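Studio notebook, 6th July

Second day back in the shared workshop at Seston and I am so glad to be here. I had forgotten how much I like a big table that isn't also where I eat! Kettle on, morning pages done (three sides, mostly complaining about my knee), and then straight into the artist's book before I could talk myself out of it.

The book is the one I started in April, the accordion with the river poems. Riaan Mnguni is doing the words and I'm doing everything else – the folding, the printing, the muttering. We've settled on 64 copies. I wanted more, he wanted fewer, and 64 is what you get out of the paper we have without buying another pack.

Paper notes, so I don't have to work this out again. The Muvgate cotton folds beautifully if I score it first with the bone folder and leave it under a board overnight. Scored and folded straight away it cracks along the outside of the fold, you can see white fibers coming through the ink. The cheaper sheet doesn't crack at all but it goes limp by the third panel and the whole thing slumps like a tired dog. Going with the Muvgate.

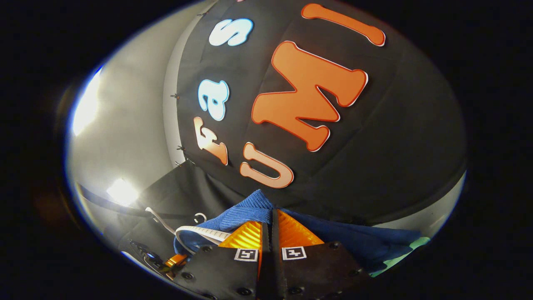

Ink tests

Tried the Jellex medium with the blue, two strengths. The thin mix went down like a dream and stayed tacky all through lunch. The thicker mix was touch dry by the time I'd washed up, but it filled in the small letters and Riaan's "reeds" read as "roods". He was nice about it. Next try is halfway between the two, with less on the roller, and I need to write down how much I put in this time (I didn't, again, sorry to whoever reads this hoping for a recipe).

Bongani Khumalo came over around three to borrow the awl and stayed for an hour. He's been reading the old Farahani workbook, the one with the exercises where you make a thing badly on purpose, and he made me do one. Five minutes, left hand, no looking back. I drew the weir. It's a terrible weir and I love it, and I think it might be the endpapers! I would never have drawn that line with my right hand, I'd have been too busy getting the railings straight.

We also talked about the grant form. They want an artist statement of up to 2000 characters and mine is currently one sentence and a shopping list. Bongani says write it as a letter to a friend and cross out "Dear" at the end. Will try that tomorrow, before email.
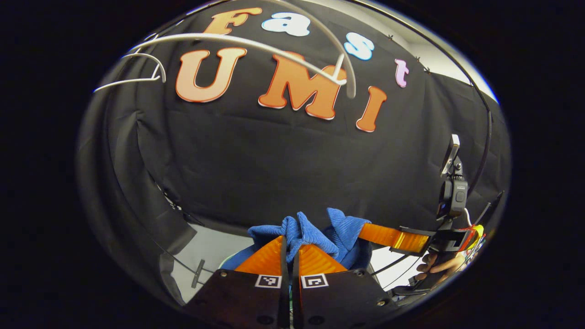
Fast UMI, cut-out letters on black.

Still to do: cut the cover boards, ask Riaan if the last poem can lose a line so it sits on one panel, find out who has the good steel ruler. Five dummies are under the boards tonight with the heavy dictionary on top. Bring the long thread from home, and more coffee.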